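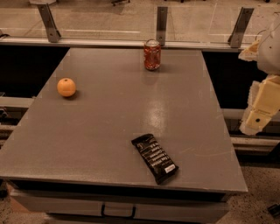
Siham Younis asked under my last review whether a tabletop arm kit can be worth 1,495 dollars when all it does is pick up snacks and fruit. I promised her a full answer, so I have written down my experience with the Dreline arm after two months of use.

First, what you get. The price includes the arm, the gripper, the power supply and one year of the Sunel software. The stand is not included, and the better one costs 129 dollars more. I bought it, and I would buy it again, because the simple clamp let the arm shake a little when it stopped quickly.

The assembly took me one evening. The manual is clear until the page about the cables, where two drawings show the same plug in different positions. I wrote to support at nine in the morning and Renzo Palumbo answered before lunch with a corrected page. For this I give a good mark.

For the tests I use ordinary things from a kitchen: a drink can, an orange, a snack bar in its wrapper. They look easy, but each one asks something different from the gripper. The can stands upright and is the most simple, as long as the approach is slow. If the arm comes too fast from the side, it pushes the can over before the fingers close. The orange was better than I expected. The soft pads hold it well, and it rolled away only when I set the grip height too high.

The snack bar is where I lost my patience. It lies flat, so the fingers must go down very close to the table, and the factory setting keeps a safe distance of 3 millimeters. With a thin object this is too much. You can change it in the menu "Contact", but the change is forgotten after every restart – a strange decision, and I hope they will correct it. A dark wrapper on a gray table was no problem for the software, but a bright lamp above the table was. I moved mine and the results became more stable.

The noise is acceptable. I can work in the same room, but I would not make a phone call beside it.

I also tried the Brollard kit last April. It is faster, and its gripper opens wider, but teaching it a new task needs much more typing. With the Dreline you guide the arm by hand and save the points, and my nephew learned this in one afternoon.

So, Siham, my answer is yes if you want to learn or to teach, and no if you need speed. Buy the better stand together with it, and ask for the corrected cable page before you start.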